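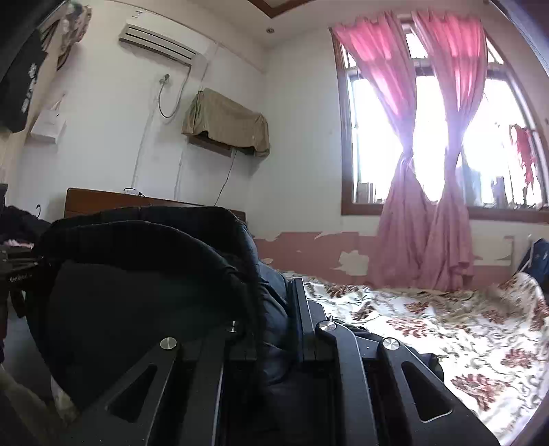

Roos Mertens asked whether the pivot joints of the hand-held gripper may be oiled when the linkage feels stiff. They may not. Oil holds dust and lint, and handling cloth produces a good deal of both. Clean the joints dry, as set out below.

Routine care of the gripper linkage

Carry out this procedure after every 65 hours of use, and before a unit goes back to the Zesgate store.

1. Switch the unit off and unplug any cable.
2. Brush the arms and the cutouts with a soft, dry brush. Work away from the camera lens.
3. Wipe each pivot cap with a lint-free cloth. Do not use solvent on the black finish.
4. Open and close the fingers slowly through their full travel. Both sides should move together.
5. Check each finger plate for side play. If it moves, tighten the mounting screw by hand, then test again.
6. Clean the lens last, using a fresh cloth.

If the linkage still catches, label the unit and send it to Beril Aksoy at the Candov workshop. Do not remove the pivot caps. Record the work on form 241.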